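The Big Blue-Gray Table

21 Sep 2019

The table arrived in Fustport on a Saturday, in a van whose driver had been told it was a desk. It wasn't a desk. It was the size of a modest patio, and it had to go up a staircase with a bend in it.

I had ordered it from Yin, a furniture maker with a small catalog and a large opinion of the human diagonal. Their pitch, printed on a card that came with the invoice, is that every home needs one flat surface with nothing on it. I read this standing at my old kitchen counter, which at that moment held a toaster, two bags of onions, a bicycle pump and a birthday card for someone whose birthday was over.

The price was $825, delivery included, stairs negotiable. The stairs were negotiated for quite a while.

My apartment is on the upper level of one of the Monholm buildings, put up when architects liked a curved railing and didn't much care where you would put your sofa. The railing sweeps along the landing, black and handsome, and takes up exactly the part of the room where a sensible person would have built a wall. I have hung wet towels on it. I have hung a winter coat on it for an entire spring. Visitors say how much light it lets in, and then they ask where I keep things.

So the table went in the open part of the floor, and since neither it nor I could agree with the curve, it sits at an angle. People who know about rooms tell me this is called floating the furniture. My mother calls it crooked.

The first week I was very strict. Keys went in a drawer. Mail went in a basket, where it aged. I wiped the top every evening with a damp cloth, walking the whole way around it, and I'd stand back afterward with the cloth over my shoulder like a bartender in a movie. I have owned cars I cleaned less.

Then came the trouble every owner of a clear table runs into. You want to do something at it, and the minute you do, it isn't clear.

I tried jigsaw puzzles. Greltari makes a harbor view in 100 pieces, sold for children, and I finished it over lunch and felt great about myself until I read the box. The next one up was mostly sky. It lived on the table for 16 days, during which I ate standing, and I gave it away with the sky undone.

I tried wrapping presents, which a big table is really good for. You can roll the paper out to its full foolish length and crawl the scissors along it. I wrapped everything I planned to give anyone before November, and then I had to remember what was in them.

I tried dinner for eight. I own three chairs.

What I've settled on is small work. It sounds backward, buying all that acreage and then using a strip of it along the near edge, but anyone who sews or mends or builds model ships will tell you the same. The small thing gets its few inches, and the rest of the table is there so that nothing else is. If you drop a screw, you see where it rolls. If you put down a button, it's still there when you look up, and it hasn't made friends with a pile of receipts.

You also learn to stand. Sitting at a table that wide makes me feel I'm about to deny somebody a loan. Standing, I can lean in over the edge and bring my hands together close to the body, where they seem to have more sense.

As for the color, Yin's card has a long paragraph on it. I would call it the blue-gray of a day when you cancel plans. It's kind to pale objects, which show up on it at once, and hard on crumbs for the same reason. It also takes shadows very well. In the late afternoon I've caught myself reaching to wipe one off.

There are drawbacks. The corners are real corners, and the one that points at the bedroom has met my hip often enough that we should be introduced. It can't be moved by one person, or by two people who want to stay on speaking terms. And it has done nothing at all for the kitchen counter, where the toaster and the bicycle pump are still side by side. The onions have been replaced by other onions.

My mother visited last month, looked at the bare top for some time and asked if more was coming. Then she put her purse on it.
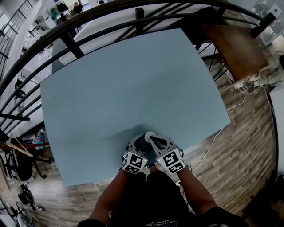
Small work at the near edge, with the rest of the table left clear.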